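Teaching by hand: tips for recording demonstrations around the house

Posted Saturday, June 24, 2023

Most of what follows I learned by doing it badly first. If you've got a hand-held gripper and a folder waiting to be filled with demonstrations of somebody putting things into other things, these should save you a weekend. I've also spent a fair while on a leader arm in the garage, moving a second arm by remote control, and I'll flag where the two part ways.

Pick one job and write it down

Write the task on a sticky note before you start. "Put the ring in the tray" is a task. "Tidy the table" is a personality trait, and you will do it differently every time depending on what you had for lunch. My first Zellia set was 319 recordings of tidying, and the arm learned to hover over a mug in a thoughtful manner.

Slow down, then slow down again

Your hand is quicker than any motor you can afford. Approach at the pace of someone carrying a full cup of tea across pale carpet. Close the fingers, wait a beat, lift. Don't wait three beats, though, or the model will learn to loiter. On the leader arm you'll be slow whether you like it or not, so spend the effort on being smooth.

Open wide before you arrive

Set the finger opening well before you reach the object and leave it there. People fiddle with the trigger on the way in, the way they click a pen during meetings, and every click goes into the recording as though it meant something.

Leave the table as you live with it

I used to clear everything away and lay down a nice grey mat. The Pietrzak arm was superb on the nice grey mat. Then December came, the good tablecloth went on, and it couldn't find its own tray. Now I record on whatever cloth is out, among the medicine bottles, boxes, jars and paper cups, and shift a few of them between takes. Patterned cloth is worth having in the set, and so is printing. Turn the tray on an angle as well, as nothing in my house has ever been parked square.

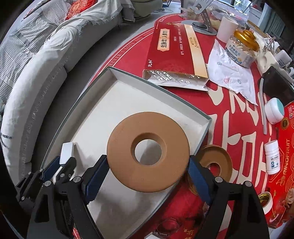 Ivan Tkachenko wrote in to disagree, at some length. He reckons beginners should do their first 38 takes on a plain surface with a single object, check that the recordings play back properly, and only then let the household in. His point is that when a cluttered set fails you can't tell whether the clutter did it or you did – and he has, he adds, wasted enough of his life finding out it was him. Fair enough. I still say clutter early, but do check your playback.

Flat things and standing things are different lessons

A disc lying flat wants a different grip from one tipped up on its rim. Record both, and plenty of each. For a flat ring I go in with one finger through the hole and the other outside. Whatever you choose, stick with it. Half one way and half the other gets you an arm that aims for the middle and closes on air.

Keep your fumbles, but sort them

A slip you recovered from is useful. A slip followed by swearing and using your other hand is not. I keep two folders, and of the 815 takes in my Grundotberg set, 62 went in the second one.

Small maintenance

Wipe the finger pads with a damp cloth and let them dry. Check the screws on the linkages before each session, because a loose one gives the fingers a wobble that you'll stop noticing and the arm won't. Charge everything the night before. Clean the lens with something other than your shirt.

Stop when you're bored

Boredom shows up in the recordings as shortcuts. You start dropping things from a height, or flicking the ring in from the side like a bar trick. I do half an hour, then go and annoy the dog. Label the files before you get up, too. I have a folder called "new new ring final" and no idea what's in it.

Next time: drawers, and why I have stopped speaking to the Jornaseo wrist joint.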